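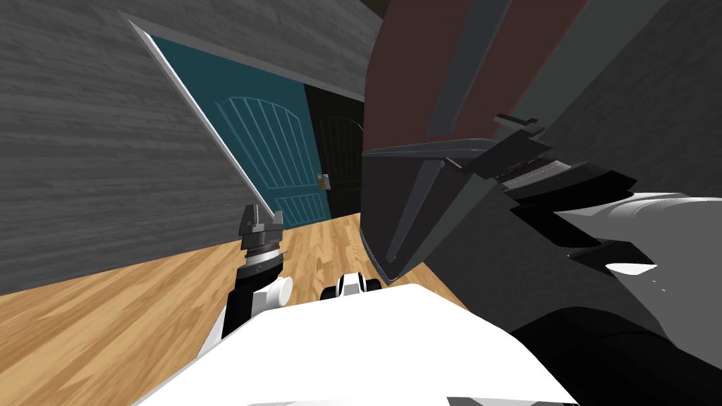 One reader wrote in to ask if Cheetham was ever going to get its ending, and could I please find out before she finished her second reread. Well, I have news! The third and last Cheetham book is coming in June, and I've already had an early copy on my nightstand for a week.

If you're new here, Cheetham is the lake town where everybody owns a bakery, a bait shop or a grudge, and the first two books left us with the ferry captain and the woman who bought his grandmother's inn out from under him. They kissed at the end of book two. Then she got in her car and drove away. I've been mad about it ever since, and going by my inbox so have most of you.

The new one is called Rovska, after the village where she ends up hiding from everyone, including him. It's 461 pages, so it's a good bit fatter than the others, and it's out from Starkel as a paperback and an e-book on the same day. The audiobook comes later and they haven't given a date for it yet. I asked twice.

I won't spoil anything past the first few chapters, but I'll say there's only one room left at the guesthouse, there's a snowstorm, and the man can cook. (You know what you came for.) The heat level is up a little from book two, mostly in the back half. There's also a nosy landlady I would happily read a whole novel about, and a goat that gets more page time than his brother does.

My one gripe so far is the middle. They have the same argument on page 121 that they had in the last book, almost word for word, and I wanted to knock their heads together. It picks up after that - the letter chapter had me sniffling into my coffee - but if you stall out there, keep going.

Now for the fun part. Dreltovora, the little online book club a bunch of us joined over the winter, is doing a read-along when it comes out. It's free, you don't have to turn your camera on, and they split the book into five chunks so you're not up until three in the morning unless you want to be. I'll be there for all of it, probably in my bathrobe. Sign-ups are open on their page now.

Starkel is also giving away 3 signed sets of the whole trilogy to newsletter subscribers, in the US and Canada only. Sorry to my readers overseas, I know that's annoying. You have to be signed up before release day to be in the drawing, and if you already get the newsletter you're entered automatically.

I'll put up my full review once I've finished, with the spoilers hidden at the bottom. I have two chapters left and I'm dragging my feet on them. If you've got an early copy too, please don't tell me about the ferry.

Posted May 9, 2026
Filed under: New Releases, Small Town Romance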